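Chapter 9
The Room That Does Two Jobs

412 shares | 38 comments

Ask a furniture salesperson what is wrong with your bedroom and you will hear that it could be working harder. It could hold a desk. It could hold an office chair, a reading corner, a place to stretch. The idea has been around long enough that few people question it, and students of interior planning tend to repeat it in their first project as if it were a law of physics. This chapter asks you to slow down before you agree.

The claim usually comes with a number. The Vurngate planning guide, which many of you will have met in an earlier course, says that a shared sleeping and working room "saves the household 233 hours a year." The guide does not say how the hours were counted, who counted them, or what the households did with the time. I wrote to ask and got back a brochure. Treat the figure the way you would treat a calorie count written on a napkin.

What we can do is look at how such rooms are used once the planner has gone home. Tumaini Mushi spent part of a February visiting apartments in Dillitz, most of them sold as "flexible." Her notes are dull to read, and I mean that as praise. She wrote down where people sat and where they put things down. She did not ask whether they were happy with the room, on the grounds that people who have just paid for a room will say they are.

Her notes turn up the same trouble in one home after another. The bed takes the floor it needs, and the rest of life goes on in what is left over. A chair on wheels wants space behind it and on both sides. A bed wants space for a person to walk past it and, now and then, to change the sheets. Draw both sets of needs on one plan and they overlap. The overlap is where shins get bruised.

Windows make the argument harder. Sales drawings love to set the chair by the glass, and people do drift toward daylight when they are given the choice. A window that runs down to the floor, though, gives you no wall to push a desk against and no sill at elbow height. You gain a view and lose the most useful wall in the room.

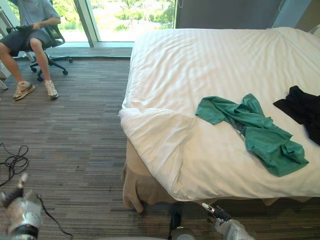
Does an office chair need a mat if the bedroom has carpet?

It depends on the pile. On short, dense carpet most chairs roll well enough without one, and a mat mainly protects the floor from wear. On deep or soft carpet the wheels sink, and a hard mat or a set of larger wheels will help.

Notice that the answer is in two parts and that the store will give you only the second. Mats are sold by the square foot. The Mosoti catalog shows one under every chair it prints, including a chair standing on tile.

Flooring deserves more suspicion than it gets. A streaked or flecked carpet is often recommended for double-use rooms because it "hides traffic." It may hide the dirt. It does nothing for the flattened patch where a chair has been turning in place, which shows best in low light from the side. If you want to judge a floor, crouch down and look across it early in the morning. Looking straight down tells you very little.

Cables are the other thing missing from the drawings. Every desk lamp, charger and screen brings one, and outlets were placed for bedside lamps by someone who never expected an office. The result is a loop of cord on the carpet, in the path between the bed and the door. Clips and covers exist. In the Dillitz notes they were bought, fitted, and then left open the next time something had to be plugged in. A better plan puts the outlet where the work is, and that has to be settled before the walls are closed.

Giuliana Inga, who taught this course at Kuvcombe before me, held the opposite view and would want it stated fairly. She argued that a bedroom stands empty all day and that leaving it so is a waste of heated space. In one plan she showed to students, the change cost 2,245 dollars, against the 3,000 the owner had set aside. I have seen the plan. It is a good one. It also assumes that the person who works in the room is the person who sleeps in it, keeps regular hours, and never shares the bed with anyone on a night shift. Change one of those and the savings start to look thin.

So we will not begin with furniture. Section 9.1 begins with a floor plan that has only the bed on it, drawn to scale, with the walking space marked on each open side. Add nothing until you have measured what remains. You will need a tape measure, graph paper and a room you are allowed to move things in. Your own will do, provided you measure it as it stands and don't tidy it first.

Share this chapter | 38 comments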